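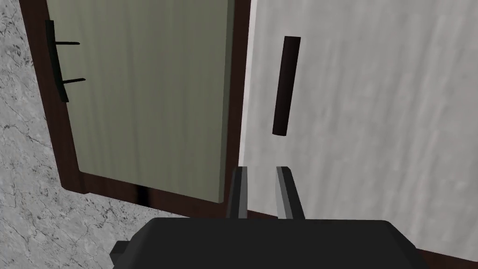 Hưng Mạc wrote:

> I don't buy the thermal explanation for the Nimeck dropouts. My unit sits
> on an open shelf with nothing near it, and it still cuts all ports for a
> moment when I plug a phone in next to a laptop that is already charging.
> The case is barely warm when it happens. If it were heat, I would expect it
> to happen late in a charge, and mine does it within the first minute.
> Has anyone logged the voltage on the second port while the first one
> renegotiates? Also, does the cable matter? I have only used the one that
> came in the box.

I have logged it, and you are mostly right. There are two separate faults being discussed under this subject line and they should be split.

The first is the one you have. The Nimeck is sold as a 77 W charger, and that figure is for all ports together. When a second device is attached, the charger has to lower its offer to the first one. A better design does this by sending a new list of supply options to the laptop and waiting for it to pick one. The Nimeck drops the output on every port, works out the new split, and brings them all back up. The laptop sees this as an unplug. It is ugly but it is repeatable, and heat has nothing to do with it.

I put an inline meter on each of the first two ports and left it recording. Out of 128 attach events, every one made with both ports loaded showed the voltage on the neighboring port going to zero and coming back. With the neighbor idle there was of course nothing to interrupt. I did not see a case where only one of two loaded ports dropped. I used a resistive load of 1000 mA on the second port for part of the run, to take the phone's own charging logic out of the picture, and it made no difference. 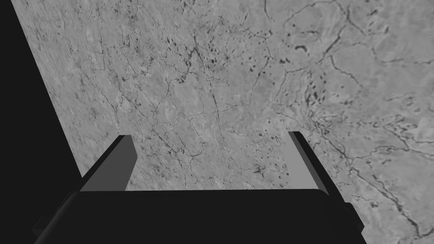

The second fault is the one Maritza Rengifo reported in May, and it does look thermal. Her charger runs normally for a while, then shuts down completely and stays off until it has been unplugged from the wall. She sent me the unit and I opened it. The gray filler around the transformer had hardened and split. Picture the surface shown here, gray and mottled with thin dark lines branching all over it, and you have a fair idea of how the top of the block looked, only at a much smaller scale. I can't say whether the cracking caused the shutdown or came from the same heat. On the bench it tripped after 26 minutes at full load, and again sooner on the next try. A second unit of the same model, bought new, ran through the same load without tripping.

So, for anyone trying to work out which one they have:

- All ports drop together and come back by themselves when something is plugged in or pulled out: power split reset. Every Nimeck does this as far as I know. A warranty swap will get you another one that does the same.

- Everything goes dead during a long charge and stays dead until the charger is unplugged: probably the thermal fault. Send it back. Do not keep resetting it.

On cables, the short answer is no for the first fault. I tried the boxed cable, a Clurora, and an old one with no marking that I normally use for a desk lamp. The resets were the same on all three. The unmarked cable did lose noticeably more voltage under load, and a phone on the end of it charged at the slow rate, but that is a different complaint.

Thịnh Võ asked off list whether a longer cable would let him keep the charger away from his desk.

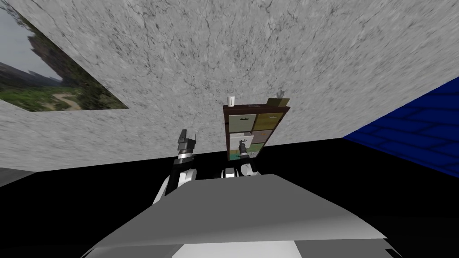 Cable length matters more than people expect, because the voltage lost goes up in proportion to the length and the current. Measure the path the cable will really take, along the baseboard and into the corners, and not the straight line across the room. Take a room like this one, with a landscape picture hung on the gray wall and a blue wall off to the right. A charger placed under the picture and a desk by the blue wall would need cable for the whole run between them, plus slack at each end. In that case I would put the charger by the desk and run an ordinary extension cord for the long part. Line voltage over a long cord loses very little at these power levels. Low voltage over a long thin cable can lose enough to push a phone out of fast charging.

If the long cable can't be avoided, buy one that carries the rating you need in writing. For a laptop, that means the electronic marker chip as well as the thicker conductors. Without the marker, the charger should limit the current no matter how thick the copper is.
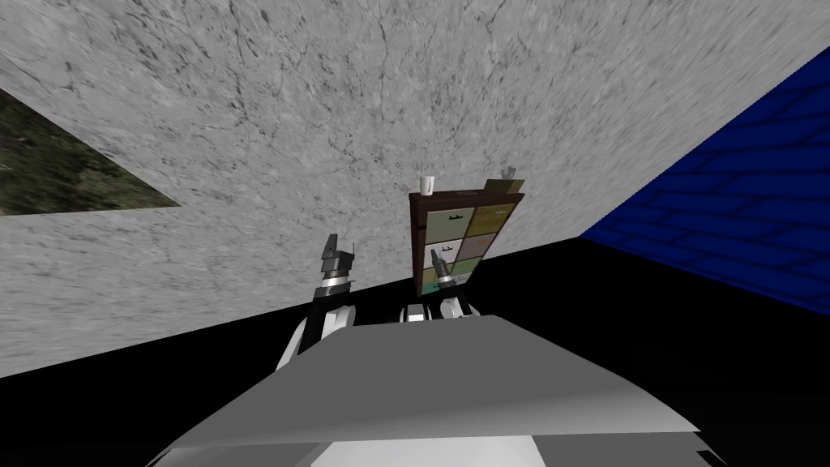 Cabinet with colored drawers, marble-texture wall behind, blue brick to the right.

Tùng Ung asked about replacements. I have the Gastska on loan and have done a first pass only. It handles attach events properly – the laptop gets a new offer and moves to it without losing power. Its weak point is the other direction. When the phone is removed, the laptop stays at the reduced level until it is unplugged and plugged in again. For overnight charging this does not matter. For someone working at full load it does, since the battery will slowly run down while the screen says it is charging.

I have not tested the larger Clurora. The seller in Lâm lists it with two different total ratings on the same page, and has not answered my question about which is correct. If anyone has one, a photo of the label on the underside would settle it.

Hưng, two things would help if you have the time:

1. Plug the phone in first, let it settle, then add the laptop. I expect the phone to drop out in the same way, but I have only a few readings in that order.

2. Tell me the revision letter printed after the model number. Mine is B, and so is Maritza's. Hạnh Âu has a C and thinks the gap is shorter, though she was timing it by the charge chime on her phone – I would want a meter on it before saying the firmware has changed.

Raw logs are plain text, one line per reading, with the port number in the first column. I can mail them to anyone who asks. Please start a new subject line for the thermal fault so the two stay apart in the archive.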